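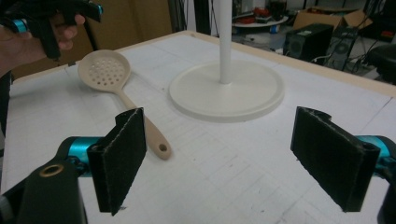

Corinne Habersham
Communications Manager, Cuscombe

Cuscombe Opens Evness Kitchen Task Recordings to Outside Developers

FLONDALE, 4/25/18 - Cuscombe today announced the first release of Evness, a set of recorded household tasks for companies and schools that train robot arms. Every task in the release was shown by a person working with a pair of hand-held grippers at a table. The release holds 1745 recordings and covers kitchen tools, cups, small containers and folded cloths.

Evness is available now to development partners in North America. Partners in Europe will be served from the Cuscombe office in the Sauerland region of Germany starting in August.

How the tasks are shown

In most earlier Cuscombe projects, an operator sat at a console and drove a robot arm by remote control. That method is still used for heavy parts and for work inside a safety cage. For light kitchen items it was slow, and operators needed several days of practice before their recordings could be used.

For Evness, the operator stands at the table and holds one gripper in each hand. Each gripper has two black fingers that open and close. The operator reaches, takes hold of the item, moves it and lets go, and the movement is saved as one recording. A robot arm is not needed at the table while the recording is made.

One of the tasks in the release uses a slotted spoon and a white stand with curved hooks at the top of its pole. The spoon starts flat on the table, on a sheet printed with a light gray grid. The operator picks it up by the handle, turns it upright and places the hole at the end of the handle over a hook. Either hand may start the task, and the spoon may be passed from one gripper to the other on the way up.

The starting position of the spoon is changed between recordings. In some it lies with the handle toward the operator, and in others with the handle toward the back of the table. The spoon and stand task accounts for 378 of the recordings, more than any other task in the release. Cuscombe chose to record it at length after early partners reported that their arms could pick up a long, thin tool without trouble but often missed when hanging it up.

Recordings in which the operator drops the item or misses the hook are kept and labeled. Partners can include them in training or filter them out.

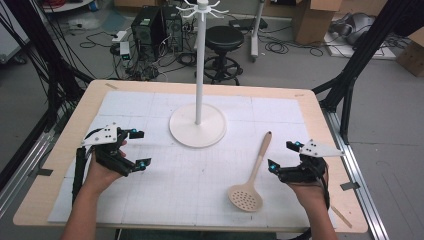 What partners receive

Each partner receives the full set of recordings, a written guide to the labels, and a parts list for setting up a matching table. The tools and containers used in the tasks are ordinary household goods, and the guide gives the size and weight of each one. Partners who want to add their own tasks can order a pair of Evness grippers with the set. Finger pads can be replaced by the user.

The guide also covers table height, lighting, and how far the operator should stand from the work. Cuscombe recommends that new operators complete 200 practice recordings before saving any for training. Practice recordings should be stored in a separate folder and deleted when the operator moves on to live work.

Partners who already use Cuscombe remote control consoles can keep them. Console recordings and gripper recordings open in the same viewer, and both kinds may be used together for one task. Existing console service contracts do not change.

Training days in Flondale

Cuscombe will hold training days for partner operators at its Flondale site through August. The first group has 71 places. Each training day includes time at the table with both grippers, a session on labeling, and a review of the operator's own recordings. Lunch is provided. Travel and lodging are paid by the partner.

Requests for places should be sent through the partner page on the Cuscombe website and should include the number of operators and any earlier experience with remote control equipment.

About Cuscombe

Cuscombe makes remote control consoles, hand-held grippers and recording software for teaching tasks to robot arms. The company is based in Flondale and has a second office in the Sauerland.

Media contact: Cuscombe Communications, Flondale office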